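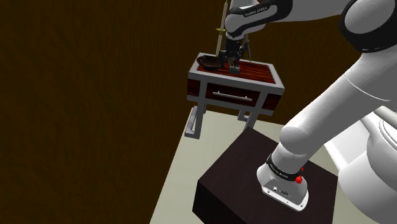 Mavside Player Help: Expeditions and Stations

Station storage missing after moving my home port to Grurnport

Posted by Jurkden_Hauler

I would be grateful for assistance with a matter concerning station storage in Mavside. I have played since the second season and have held my home port at Jurkden Station for nearly all of that time. Following the most recent update, I decided to transfer my home port to Grurnport in order to be closer to the outer survey routes. The transfer was completed without any error message, and the fee was deducted from my account in the usual manner.

On docking at Grurnport, I opened the storage screen and found that only part of my inventory was listed. My ships were present, all three of them, and my credits were correct. However, the materials locker showed no entries at all, and the module rack showed only the items that had been fitted to the ship I was flying. Before the transfer I had 378 units of refined ore in the locker at Jurkden, together with a number of spare scanners and a fuel scoop that took a considerable amount of time to obtain.

I have taken the following steps so far:

Logged out and logged in again.
Restarted the launcher and ran the file check, which reported no faults.
Docked at a second station and opened storage there, with the same result.
Reviewed the transfer receipt in the ship's log. It lists the ships and the fee but does not mention materials or modules.

I have not yet returned to Jurkden. The journey is a long one from my present position, and I do not wish to make it unless there is a good chance that the items are there. I am also concerned that docking at the old port might overwrite something if the transfer is still being processed.

My account is a standard one, on the open server, and I do not belong to a company. I play on a desktop computer with no add-ons installed. Could someone please confirm whether materials and modules are supposed to move with the home port, and if they are not, what the correct procedure is for bringing them across? I would also like to know whether there is any time limit on items left at a former home port, as I have seen conflicting statements on this point.

Replies to this post

Posted by Slowboat

Same thing happened to me. Go back to Jurkden and it should be there. Mine was.

Posted by Thibodeau_Dock_Office

The behavior described in the original post is consistent with the way home port transfers have worked since the storage rules were revised. No items should have been lost. The following explanation is offered in full, as the transfer screen does not set the matter out clearly and the in-game guide still refers to the earlier rules.

What moves with a home port transfer

A home port transfer moves the registration of the account, the respawn point, and any ship that is docked at the former port and marked as active. Ships marked as stored are also moved, provided that the destination has a free berth of the correct size. Modules fitted to those ships travel with them. This accounts for the entries that are visible on the rack at Grurnport.

What does not move

Loose modules and refined materials remain at the station where they were placed. Under the earlier rules these were held in a single shared pool that could be opened from any port, and many long-standing players continue to expect this. The shared pool was withdrawn, and each station now keeps its own locker. The storage screen displays the locker of the station at which the player is docked and nothing else, unless the filter is changed.

How to confirm that the items are safe

It is not necessary to travel in order to check. Please proceed as follows while docked at any station:

Open the Services menu and select Storage.
At the upper right of the list, select the filter marked Local.
Change the filter to All Stations.
Allow the list to load. On a busy evening this can take a minute or more, and the list will appear empty while it does so.
Look for the former port in the Location column.

If Jurkden appears with the ore and the spare modules beside it, the items are secure. If the list loads fully and Jurkden does not appear, do not dock there or request another transfer until a support ticket has been opened.

Bringing the items across

There are two methods. The first is to fly to the former port and load the materials as ordinary cargo. This costs nothing beyond fuel, but the quantity is limited by the size of the hold, and refined ore carried in this way may be lost if the ship is destroyed. It also shows on a cargo scan, which should be borne in mind on the open server.

The second method is a freight order. Freight orders are placed from the same storage screen, with the filter set to All Stations. Select the items, choose Send to Current Station, and review the fee before accepting. The fee depends on distance and on mass, so a few scanners will cost very little, while a full locker of ore may cost more than the ore is worth. Modules and materials must be placed on separate orders. A freight order cannot be canceled once it has been accepted, and the items will not be listed at either station while they are in transit. A countdown is shown in the ship's log under Deliveries.

For the inventory described, a reasonable course would be to send the scanners and the fuel scoop by freight and to compare the market price of the ore at Jurkden with the price at Grurnport before deciding whether to move it at all. In many cases it is preferable to sell the ore through the Jurkden market on the next visit and buy again at the destination.

Time limits

There is no time limit on items held at a former home port for a standard account. The conflicting statements probably arise from the rules for company lockers, which are cleared five days after a company is dissolved. That rule does not apply to personal storage. Items placed in the temporary hold at the survey outposts are also treated differently, and should be collected before leaving the system.

Docking at the former port

Docking at Jurkden will not overwrite or cancel anything. Once the fee has been deducted and the receipt has been issued, the transfer is complete. Please note, however, that docking fees will now be charged there at the visitor rate.

Posted by Outer_Survey_Desk

The reply above is correct in all the main points. Two additions may be of use to other players who arrive at this page with a similar problem.

First, the filter returns to Local each time the storage screen is closed. Players sometimes find their items, close the screen to check the freight fee elsewhere, and then believe that the items have disappeared a second time. The setting cannot be saved at present.

Second, the free berth requirement should be checked before a transfer is requested and not afterward. Grurnport has only a small number of large berths, and they are often taken on Saturday, when the weekly survey convoy is assembled there. A large ship that cannot be given a berth is left at the former port without any notice on the receipt. The original poster's ships all appear to have arrived, so this does not apply in the present case, but it is a frequent cause of similar reports.

I would not personally advise carrying the ore through open space on that route. Roughly half the distance lies outside patrolled systems.

Follow-up posted by Jurkden_Hauler

Thank you to all who replied. I changed the filter to All Stations and, after a delay, Jurkden appeared in the list with the ore and the modules beside it. The quantities are correct. I have placed a freight order for the scanners and the fuel scoop, and the delivery is now shown in the log. The fee quoted for the ore was higher than I am prepared to pay, and I will leave it where it is for the time being.

I had not been aware that the shared pool was withdrawn. It would be helpful if the transfer screen displayed a notice to that effect before the fee is accepted, and I have submitted a suggestion through the feedback form.

Status: Resolved. Replies to this post are closed.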